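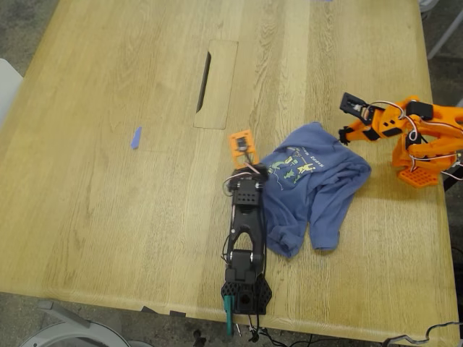
Home | Programs | Screenings | Library | Participate | Contact

Print this page | E-mail this page

Call for Participants: Viewing Panel on Serial Science Fiction Television

The Hirose Center for Television Study invites applications from members of the public who wish to join its next viewing panel. The panel will watch and review the complete first season of Visska, the science fiction serial produced by Trullov, and will submit written responses to each of its 11 episodes. Applications are open through the end of March.

Purpose of the panel

The Center maintains a collection of viewer responses to television drama, which is used by students of criticism and by writers preparing new work. Most published reviews are written by people who review for a living and who have often seen several episodes in advance. The present panel is intended to record how an ordinary audience judges a season as it unfolds, including episodes that are considered weaker than those on either side of them.

Panel members will be asked to comment on the script, the direction, the performances and the music. They will also be asked to say how each episode stands in relation to the ones already shown. Members may change their opinion of an earlier episode at any point, but earlier responses will be kept as submitted and may not be withdrawn after the season has ended.

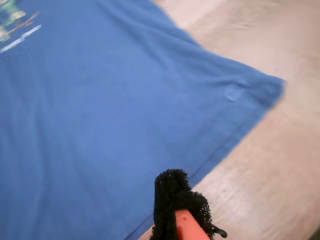 Discussion sessions will be held in the Prelodska Room after selected episodes and will be recorded on video for the collection. Attendance at these sessions is part of the commitment. Members are asked to dress simply on recording days and to avoid clothing bearing the name or likeness of any television program. Narrow stripes and small checks should be avoided, as should jewelry that may strike the microphone. Members who arrive in unsuitable clothing may be asked to sit outside the recorded area, though they will still be able to take part in the discussion.

Time commitment

Screenings take place on Saturday at 2 p.m. One episode is shown each week. Members should allow about 3 hours for each visit, including the time needed to complete the response form. Longer written reviews may be finished at home and must be received before the following screening.

Members may miss no more than two screenings. A member who misses a screening will be given access to the episode at a viewing desk in the library during regular opening hours. Episodes may not be copied or taken off the premises.
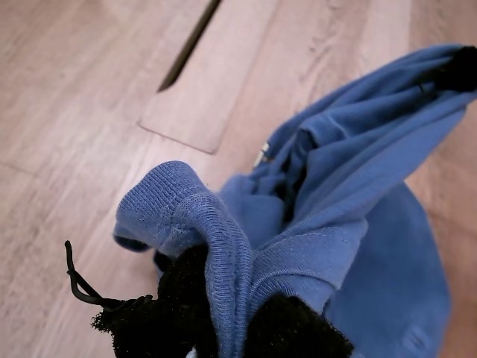
Members are also asked not to read reviews, episode guides or interviews relating to Visska while the panel is in progress. Conversation with other members between screenings is permitted. Posting about the panel or its discussions on public message boards is not permitted until the final session has been held.

Who may apply

Applicants must be 18 years of age or older and able to write clearly in English. No previous experience in reviewing is required. The Center welcomes applications from regular viewers of science fiction and from those who seldom watch it. Applicants who have already seen any episode of Visska are not eligible for this panel, nor are current or former employees of Trullov and members of their households.

The Prelodska Room is on the ground floor and has step-free access. All episodes will be shown with captions. Applicants who need other arrangements should state this when applying.

Payment

Members receive a fixed fee for each completed response and a further payment on completion of the season. Local travel costs are repaid on presentation of receipts. Members retain the right to publish their reviews elsewhere after the final session, provided that the Center is credited.
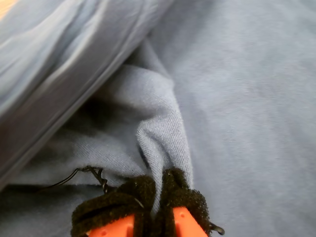
Light blue knit cloth with a fold held in a gripper.

How to apply

Applicants should send a letter of no more than one page, together with a review of 5 paragraphs on a single television episode of their choice. The review should identify the program and the episode by title, and should not consist mainly of plot summary. Unfavorable reviews are considered on the same terms as favorable ones.

Materials may be delivered to the front desk or sent by mail to the Hirose Center, marked "Viewing Panel." Sample reviews will not be returned. All applicants will receive a written reply.

Print this page | E-mail this page

Related items

Response Form and Notes for Panel Members
Using the Viewing Desks
Call for Papers: The Mid-Season Episode
Directions to the Prelodska Room
Past Panels and Published Responses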